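Workbench notebook, Akalholm, upstairs room
1 Jun 2018

Brushes and the clear organiser, continued from the last page, where I ran out of room halfway through grumbling about the mug.

Picking up where I was. The mug has gone back to the kitchen and I have promised to stop keeping brushes in it. For anyone reading this who wasn't in on the conversation, we had all the small soft brushes standing in one big mug by the window, and every time you wanted one you took hold of three, and the tips rubbed against each other, and by the end of a week they had all taken on the same sideways lean, like people waiting for a bus in the wind. I was fond of that mug, but it was doing them no good at all.

So we're trying the little see-through organiser, the acrylic one with the compartments, which came from Liyanage in the same parcel as the labels. I had my doubts about it when it arrived. It looked smaller than I'd pictured and I nearly sent it back, and then Nazma put it down on the board and dropped a brush in, and it looked so right that I've come round completely. You can see what is in every compartment without picking anything up, and I hadn't realised how much of my day goes on picking things up to see what they are.

First, though, the surface. I spent longer on this than I meant to. The table is a nice enough wooden one, but it's light, and a pale brush tip or a stray hair simply vanishes on it. A white background shows up every hair and every bit of fluff, which is annoying for about a day and then very useful, as you start wiping up properly. We've settled on white for the whole working area, and nothing lives on it permanently. I'd like us to keep to that, please, and I include myself and my tea. If it has a pattern on it, or crumbs, or last week's list, it goes somewhere else before we start. 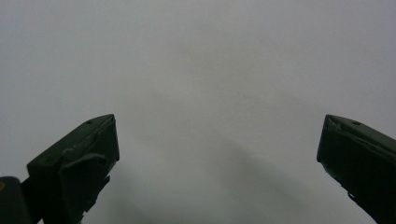 I did wonder whether plain white would be tiring to look at for a whole afternoon. It is a bit, in the brightest part of the day. Towards four o'clock it softens off to a gentle grey and is much kinder, and I'd happily do all the sorting then if the rest of the week allowed. I've asked for a blind. We'll see.

Now the order of things, while I still remember it. Before anything goes in the organiser it gets looked over. I roll the handle between my fingers and look at the tip against the white, and if there are hairs coming away I put it aside with the menders. I found more menders than I'd have liked. Some only wanted the collar pinching, and I did those there and then. One had been glued before, rather badly, and I recognise my own work.

The catalogue numbers are still a muddle. The soft round ones are down in the Iltero list under 334, which is what I've always called them, but the newer sheet has them at 673 and gives 334 to a sponge. I rang to ask and was told both were correct, so I've written both on the label, with 673 first. If you're reordering, read the description as well as the number, or you'll have a bag of sponges. We have had a bag of sponges. They're in the bottom drawer and you're very welcome to them.

Handles down, tips up. I know Nazma would sooner lay them flat, and she's right that flat is better straight after washing, so the rule we've arrived at between us is flat on the cloth overnight and then upright in the organiser once they're properly dry. Water left to run down inside the collar is what loosens the glue, and that accounts for most of my menders. It's worth the extra night. She has offered to write this out neatly for the wall and I've accepted before she can change her mind.

The other thing about standing them up is how you put them in. Come in straight from above and lower the handle right down until it touches the bottom, and only let go then. If you let go early it tips against the thin wall, and a long-handled one will lean right across into next door's compartment. It's such a small thing to be writing in a notebook. I must have dropped the same brush in crooked half a dozen times this week though, mostly when I was talking.

It helps to have the organiser close to you, well in from the far edge of the board, so that you're not reaching over one brush to place another. I also like a bit of clear board to the left of it. That's where the next one can go down while you make up your mind.
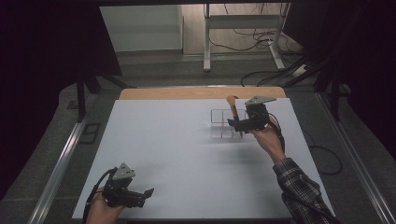
On compartments: one kind of brush to each, however few there are of that kind. I started by filling the whole thing evenly because it looked pretty, and of course by the afternoon I couldn't find anything. A compartment with a single brush in it is perfectly all right. It also tells you at a glance that you're down to the last one, and you can put it on the order before you need it instead of after.

We have up to 40 brushes in all if you count the menders, the ones in my coat pocket and the two downstairs, and they won't all go in one organiser, nor should they try. Nazma thinks a second one the same size, side by side with the first. I was leaning towards a taller one for the long handles. The long handles do make it a little top-heavy, and if you catch the side of it with your cuff it shuffles along the board. A scrap of rubber matting underneath might cure that. There's some left over from the Gulley drawers, if it hasn't been thrown out. I'll look on Monday.

Cleaning the organiser itself. Warm water and a drop of washing-up liquid, soft cloth, and dry it straight away or it marks. No kitchen paper, it leaves fine scratches, and once the walls go cloudy you've lost the whole point of having a clear one. The corners at the bottom collect fluff and can't be reached with a finger. A cotton bud does it. I tried blowing into it first and got the lot in my eye.

Labels. I had 36 printed and then found that the labels are exactly a touch wider than the compartments, so they wrap round the corner and you can only read half the word. "ROUND SO" and "FLAT ME" and so on. I've trimmed a few by hand and they look quite homely. The rest can go on drawers. For the next batch we want the narrow roll, and I've written the size inside the lid of the label box in pencil.

Things still open, in no particular order:

Whether the very small brushes should go in the same organiser or in a lidded tin. They do disappear among the bigger ones.

Where the menders wait. At present it's a saucer, and a saucer near me tends to end up with a biscuit on it.

The blind, as above.

Nazma Saha to have the final word on flat or upright for the widest ones, as she uses them most and I only ever tidy them.

Matting under the organiser.

I'd also like to give the whole arrangement until September before we buy anything bigger. We have a habit in this room of buying the large version of a thing in the first flush of enthusiasm, and then the large version sits there full of string. The little one has made the afternoons noticeably pleasanter already, and I found my good flat brush at the first try today, twice.

Left the board wiped down and the cloth out for the overnight lot. Key is back on its hook. Whoever is in first, please turn the brushes over before you put the kettle on.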